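I was 37 weeks along when my sister-in-law, Yanling Lü, dropped off the Vinitz birth ball, and I'm so glad she did! I'd been sitting on a kitchen chair for my breathing practice (ouch), and this was a huge step up. It took me 14 minutes to pump up by hand, with a couple of rests, but it has held its air nicely ever since.

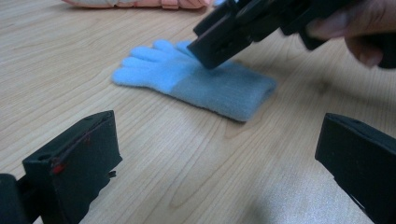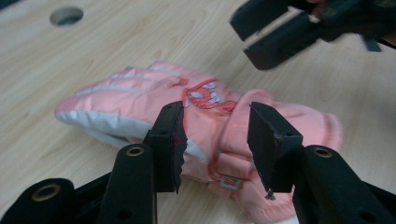
Pink ski glove on the table
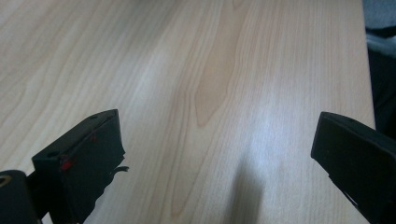
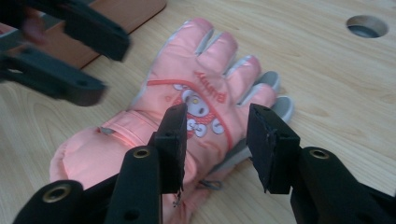 The grippy underside kept me steady on our slick floors, and I rocked on it most evenings in September while my relaxation tracks played. My only grumble is the plug, which is tiny and a real pain to get out. They do send 2, so keep the spare somewhere safe. I'd happily buy it again.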